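Minutes, members' meeting, Ginon Street Housing Co-op
5/13/20, held by phone

Chair: Hervé Lefèvre
Minutes: Marcelle Picard

The chair opened the call and checked that everyone could hear. Two households joined late because the dial-in code on the first notice was wrong. The correct code is 2211 and stays the same for the next call.

## 1. Minutes of the last meeting

Approved with one change. Under "Roof," the words "north side" should read "north and east sides."

## 2. Laundry room

The laundry room has been on a sign-up sheet since the last meeting. Most households are fine with it. Two members said the evening slots fill up by noon and that the same names appear every day. After some discussion it was agreed:

- One slot per household per day, two on request if there is a baby or someone sick at home.
- Slots not started within 15 minutes are open to anyone.
- The sheet moves from the laundry room door to the board by the mailboxes.

The second dryer is still out of order. Bredari came out, looked at it and quoted for a new motor. Marcelle will ask what a replacement dryer would cost before we agree to the repair.

## 3. Garden beds

All beds are taken for the season. There are 3 households on the waiting list. The Renaud household is giving up half of its bed, and that half goes to the first name on the list.

Hoses must be rolled up after use. The outside tap was left running overnight again and the path by the bike racks was under water in the morning. Hervé will put a note on the tap. A member asked for a timer valve. No objection, up to $50.

Compost: no cooked food, no meat, no cat litter. This was also in the December minutes.

## 4. Monthly charges

Hervé has spoken with four households who expect trouble paying in full over the summer. He did not give names. The proposal was to let any household put off up to $200 a month for three months, paid back by the end of the year, with no late fee. One member asked whether this leaves enough for the insurance payment. Hervé said it does if no more than six households use it, and that he would come back to the members before a seventh is approved.

Vote: carried, one against, one abstaining.

Requests go to Hervé in writing. Email is fine.

## 5. Noise

Complaint about drilling after 9 p.m. on the second floor. The house rules say 8 p.m. on weekdays and 6 p.m. on Sundays. With people working and teaching children at home, several members asked for a quiet period in the middle of the day as well. We will try 1 to 3 p.m. for one month. It covers drilling, hammering and musical instruments. It does not cover vacuuming.

## 6. Front door

The closer on the front door slams. Hervé adjusted it twice and it has gone back to slamming. Plirer made the closer and the part is still sold, so he will order a new one. Until then please hold the door when going out early.

## 7. Guest room and storage

The guest room stays closed until further notice. Existing bookings are canceled and deposits will be returned.

Marcelle raised the storage room. There are boxes without names on them and a set of winter tires that has been there at least two years. Everything needs a name and unit number on it by the end of next month. Items without a label will be moved to the bike room and then given away.

There was a short talk about buying a small drawer unit for shared tools and light bulbs. Marcelle favored three drawers, and an orange one, so it is easy to find. Some members thought open shelves would be cheaper. No decision. Marcelle will bring prices for both to the next meeting.

## 8. Other business

- The hall light on the third floor flickers. Hervé to change the tube.
- Packages should not be left on the stairs.
- A member thanked whoever has been wiping down the elevator buttons.

## 9. Next meeting

By phone again, same code. Date to be posted on the board. The call closed at 8:40 p.m. 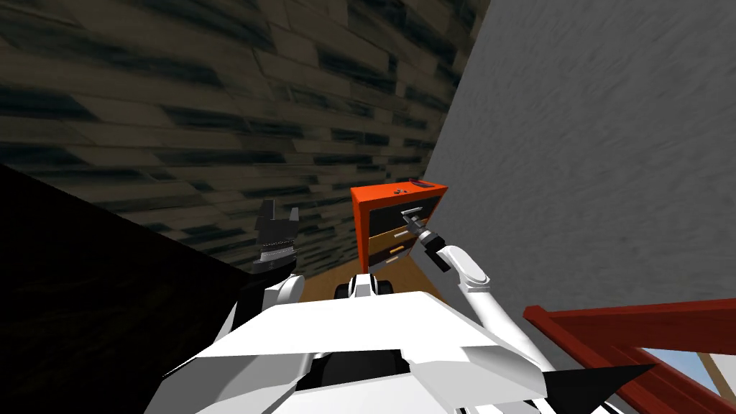
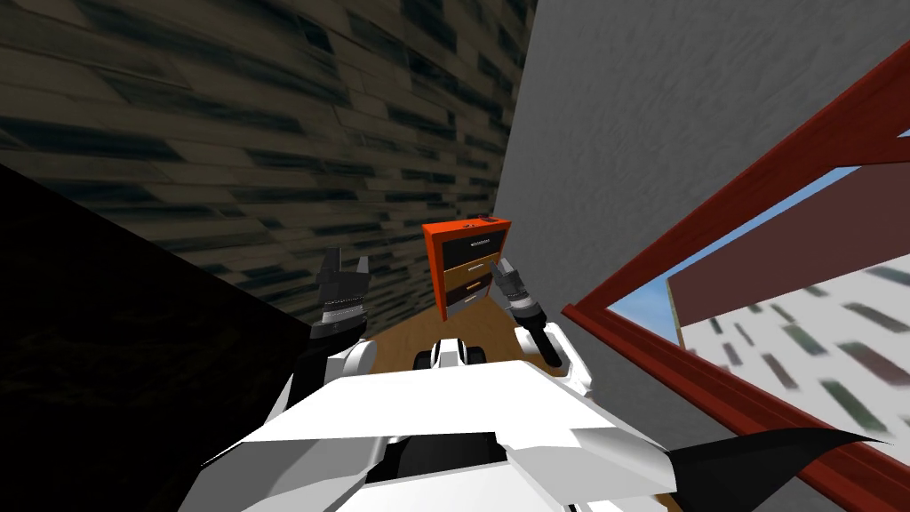

Orange cabinet with three drawers, both views.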